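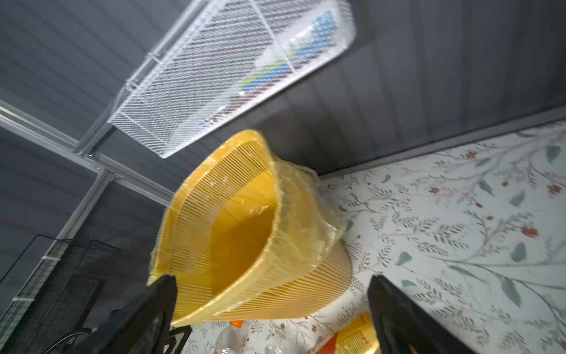
Storing onions and potatoes in a small flat without a cellar

Posted by Riet Postma, 3/5/24

Hello all. I moved to Brurnton in March and my flat has no cellar and no pantry, only one kitchen cupboard beside the oven. At the market it is much cheaper to buy a big sack of onions, but after two weeks half of them have green shoots and some are soft. The potatoes are the same. I keep them together in the cupboard, in the bag from the shop. Is there a better place? The fridge is small and I would like to keep it for other food.

Merja Laitinen
36 replies

The cupboard beside the oven is too warm, I think. Try the coolest corner you have, for me it is the floor of the hallway near the front door. Take everything out of the plastic, because the moisture stays inside and the onions become soft. A basket with openings in the sides is good, or a cardboard box with some holes.

Please keep the potatoes away from the onions – they spoil each other faster. Potatoes also need to be dark, so I put an old tea towel over mine. Look through them once a week and remove any bad one at once. I would also buy a smaller sack. It is cheaper only if you eat it all.

Brodie Gilchrist
22 replies

old tights, one onion, knot, next onion, knot. hang on a nail. my gran did it and hers lasted all winter

Sajib Gamage
100 replies

I agree with Merja about the oven. When you have too many onions, you can also slice and freeze them. They are not nice raw afterwards, but for soup or curry they are fine. Potatoes I do not freeze raw, they turn grey.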